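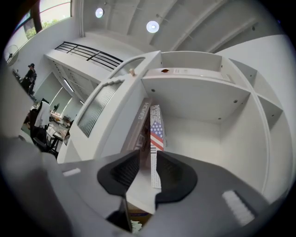

OK so I finished The Salt Ledger last night and I need to talk about it somewhere, so you all get a thread. No big spoilers until I warn you.

It's a middle grade historical novel. 257 pages, short chapters, the kind of book I would have read under the covers at eleven with a flashlight and then lied about at breakfast.

The setup: it's the 1840s, in a made-up port called Dirnton. Orla is twelve and keeps the accounts for her uncle's salt warehouse. He can't read and doesn't want anybody knowing. One night she finds 30 barrels in the books that don't exist in the building.

And she doesn't tell him! She goes looking for the barrels herself, with a boy off a cargo ship called the Jemusari. I loved the ship parts so much. You can practically smell the tar. 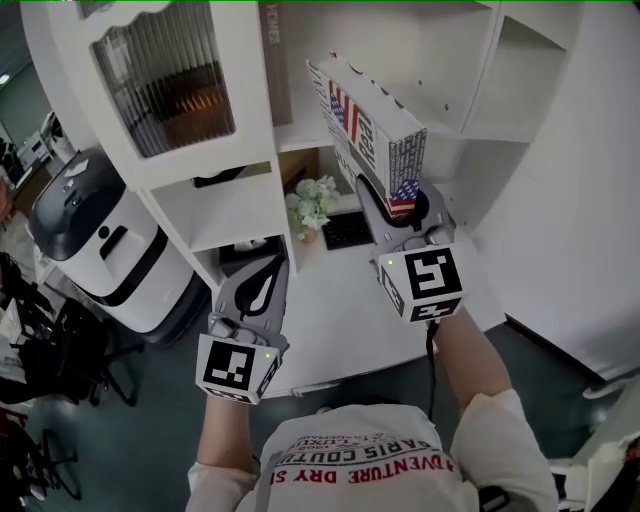
Ifigeneia Moschos
2025-06-04

Things I liked, part one: Orla is good at math and the book lets her be good at math. There's a whole chapter where she just adds up columns by candlelight and I was gripping the pages.

Part two: the uncle. I was so sure he'd be the villain. He's scared, mostly, and kind of vain about his coat. There's a scene where he pretends to read a letter out loud to her, and she already knows what it says. I had to put the book down for a minute.

What I didn't like as much — the middle sags. They spend forever in Captain Thammasiri's kitchen waiting for the tide, and everyone tells a story. One of the stories is great (the one with the drowned bell). The others I skimmed, sorry.

Also there's a map in the front and the warehouse isn't on it?? The warehouse where half the book happens. I flipped back so many times.

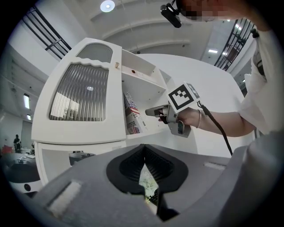

Small spoiler coming, skip this one if you care. The barrels are on page 49. They get mentioned in passing, in a joke, and I read right over it. I went back after the ending and yelled.

Somebody asked what age it's for. I'd say nine and up if they're OK with a funeral. The sad part is quiet and it's over pretty fast, but it's in there.

If you liked Grasport, the lighthouse one from a few years back, this has the same feel with fewer storms and more arithmetic. I think Grasport has the better ending. This one has the better kid.

There's a sequel coming in September, and the first chapter is in the back of my copy. I read it, which was a mistake, and now I have to wait all summer to find out who's in the rowboat.

Next up for me is a mystery about beekeepers that's only 200 pages, so I'll be back soon. If you've read The Salt Ledger, please come tell me what you thought of the letter scene!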